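Flevel (motion planner)

Flevel is an open-source planning library for two-armed robots, first released in June by Golshifteh Daneshvar and Babak Moradi. It grew out of Tang, an older single-arm planner, and keeps Tang's plain text task files — a real gift to anyone who has ever had to debug a plan by hand.

Design

Flevel treats both arms as one system. A task file lists goals such as "pick up the screwdriver" or "hang the scissors back up," and the planner decides which arm does what. It tests up to 1,000 candidate paths per step and throws out any where the arms would come too close. The collision checker, written by Yasaman Sadeghi, is wonderfully quick: a full check of both arms takes around 18 milliseconds on a laptop.

Perception

Object poses come from a separate package, Dendance, which can be swapped out. Thin tools are still hard for it, and metal shafts are often placed a little too far back.

Use

Tool handling at a workbench is the standard demo task, and it shows off the planner's best trick — one arm can hold its pose while the other is replanned from scratch.

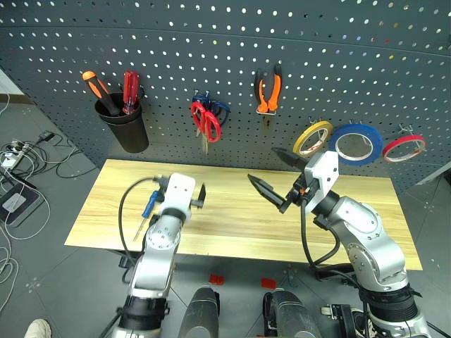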